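Pipette hanging on stand: tip cone almost touches the bench
Bench setup and small equipment
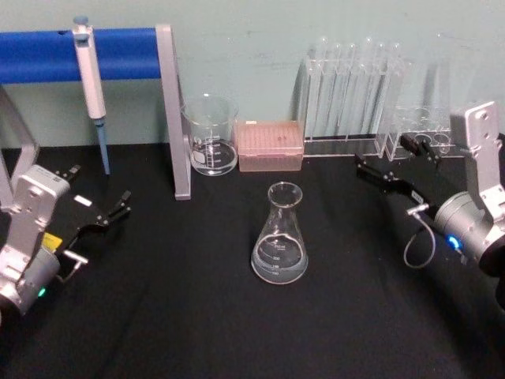
Kyung-hwa Nam
I'm setting up a short bench for dilutions and keep the single-channel pipette on a bar stand next to the beaker and the tip box. The cone hangs straight down and ends very close to the tabletop. Is that a problem for the pipette, or only untidy? I also have an Erlenmeyer flask in the middle, and a rack of six test tubes at the back against the wall. Would you change the order? I work right-handed and the largest volume I transfer is 2000 µL.

Hwa-young Min
Vertical storage is correct. Clearance is the weak point. If the cone touches the bench it can pick up residue, and a knock from below can affect the seal. I keep 40 mm under mine. Raise the bar if the stand allows it, or put the stand on a block that can't slide. Always eject the tip before hanging the pipette. If it has been knocked, check it gravimetrically with distilled water before relying on it.

As for the order, keep the tip box closed between uses and put it on the side of your pipetting hand. The tubes should come forward and the flask should go back. Reaching over a narrow-necked flask to get to a rack is how flasks get tipped.

Geum-ok Oh
Mine has hung low for 2 years, no trouble. Just wipe it.

Ga-eun Bang
Agree with Hwa-young on the flask. Also label it. Two vessels of clear liquid on one bench will get mixed up sooner or later, and the graduations on a beaker or an Erlenmeyer are only approximate, so don't measure your diluent with them. Use a cylinder or a volumetric flask.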